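Larnik puts its Clomik tabletop kit on sale, and asks buyers to read the limits first

May 24, 2018 - Larnik today began selling Clomik, a set of white bins, boxes and rails for testing robot arms on pick-and-place work. The price is $3,299. The arm is extra.

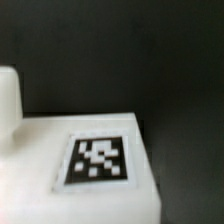
"I've sat through too many demos that fell apart on the second try," said Kastriot Grgić, who runs the product. "Square markers help an arm find a box. They don't make it smart, and we won't say they do."

Larnik has put the kit through 500 trial runs and will post the failures along with the rest. Grgić expects the list to be long - drawers are still a sore point.
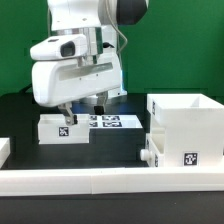 Stodonero, the first reseller, will take returns for 10 days. Larnik pushed for longer and didn't get it. A software update is planned for December, but buyers shouldn't pay today for what it might fix.
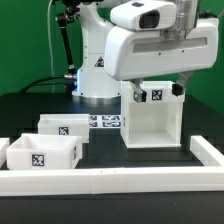 Will Clomik work with any arm?
Larnik doesn't know yet. Ask for the test results for your model before ordering.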